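Okay, a little thread on the house rules we've settled on at Voltora for hand-held gripper work, as so many of you kindly asked! (1/3)

Rule one – wipe the finger pads and check the pivot bolts before every session. Rule two, my favorite – fold at a normal human pace, even when you've got 432 clips to go and your tea is calling.

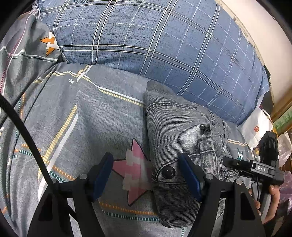

Rule three – stop after 10 minutes and rest that wrist, please. (2/3)

And if a take goes badly, label it and keep it. We threw out 620 of them in May and I still regret it! (3/3)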